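Buy the Pallet Rack Last

People who set up a small warehouse tend to buy their racking first. They sign the lease, look at all that empty floor, and order steel before the first delivery has been unloaded. I have watched this happen often enough that I now think racking should be the last large thing a small business buys for its storage space, and I want to argue for that here.

I ran the stockroom for a plumbing supply dealer called Brito for a good part of my working life. When we moved to the unit on the Dredthorpe road, the owner bought 80 bays of secondhand rack from a furniture importer that was closing. The price was excellent. The beams were set for sofas. Our stock was copper fittings, valves, boxed faucets and long pipe, and almost none of it wanted a bay that deep. We put small boxes on big shelves and lost them at the back. Pipe went on the floor in front of the rack, and the forklift had to go around it.

The usual answer is that racking can be adjusted. It can, on paper. You have to empty the bay first, find somewhere to put what came out, get two people up on a platform, knock out the locking pins and lift beams that have been painted and scraped into place for years. In a busy building this gets put off until October, when things are slow, and then it gets put off again.

What I would do now is leave the goods on pallets on the floor for the first stretch, with wide aisles marked in tape. It looks untidy and visitors will comment on it. But tape can be pulled up in an afternoon. After a while you know which items move every day and which ones sit. You know how tall a mixed pallet comes in from your suppliers, and it is rarely the height they told you. Once you have that, the rack order more or less writes itself.

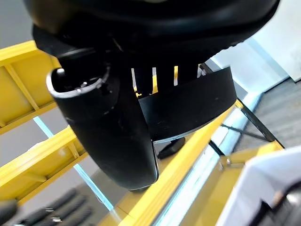
The cost argument runs the other way from what most owners expect. Floor space is expensive, they say, and going up is free. Going up is cheap only if the things on the upper levels are things you seldom touch. Every pallet you bring down from the third level takes a machine, a trained driver and a clear aisle. I once timed a week of picks at Brito and the upper levels ate most of the driver's day for a small share of the orders. We would have been better off with half the steel and a second set of hand trucks.

Ademir Paiva, who took over the stockroom after me, disagreed with me on this for years. His view is that a bare floor teaches people bad habits. If goods can go anywhere, they do, and by the time the rack arrives you have a crew that is used to setting things down wherever there is a gap. He has a point. When his next employer, Iltia, opened a branch in Skuvusholm, they started on the floor and spent a miserable spring hunting for things. My reply is that they had no location labels. A taped square with a number on it is a location just as much as a shelf is, and it has to be treated like one from the first morning.

There are cases where I would give way. If you store food, tires or anything that crushes, you may need support under it from the start. If your stock is 300 identical drums, you already know what you need and can order it tomorrow. Fire rules and insurance can settle the matter for you too, and those should be read before the lease is signed – few people do.

For everyone else, the mixed dealer, the online seller moving out of a garage, the contractor who finally has a building, I would wait. Spend the early money on good lighting, a flat floor and a decent dock plate. Those help whatever you end up storing. A bad floor under a good rack is a problem you can't fix without taking everything down, and I have seen uprights shimmed with scrap because the owner found this out too late.

The rack at Dredthorpe is still standing, as far as I know. The last time I visited, the deep bays were full of empty boxes somebody was saving for returns, and the pipe was on the floor.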